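**98% in sim: does the Nemik result mean anything?**

**vadlow_dan:** Reran the Nemik eval. The claim is 98% over 3,088 simulated episodes. Wrist view from my run:

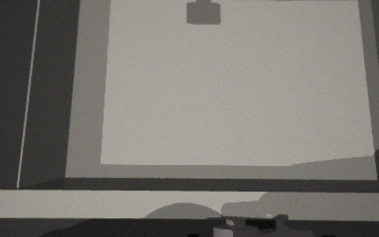 My problem is the split. Only 14 scenes, and 6 of them share lighting with training. I'd call that memorizing.

**hhelmy:** Sharing lighting isn't leaking. Did you test with shadows off?

**vadlow_dan:** Not yet. But look at what the policy gets as input on a bare stretch:
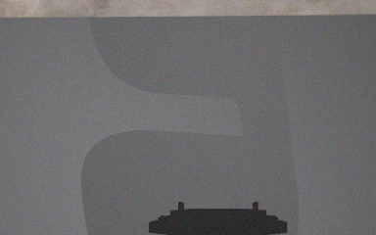
*Gripper and a shadow, nothing to pick up.*

If it keys on that shadow, 98 tells me nothing about a real arm.

**benmoussa_fan:** You're guessing. A wrist camera sees shadows on real arms too.

**vadlow_dan:** Sure, and they move when somebody walks past a lamp. Another one from the same run. I'd want a score with the light randomized before I believe the headline number.

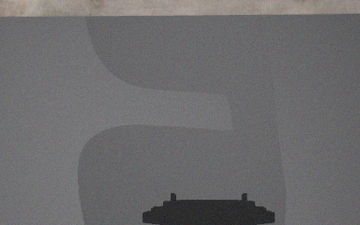 Houda Helmy: Fine, randomize it, but keep the seeds fixed or we'll be arguing about noise until March.

**benmoussa_fan:** And post the failures. Amineck never did.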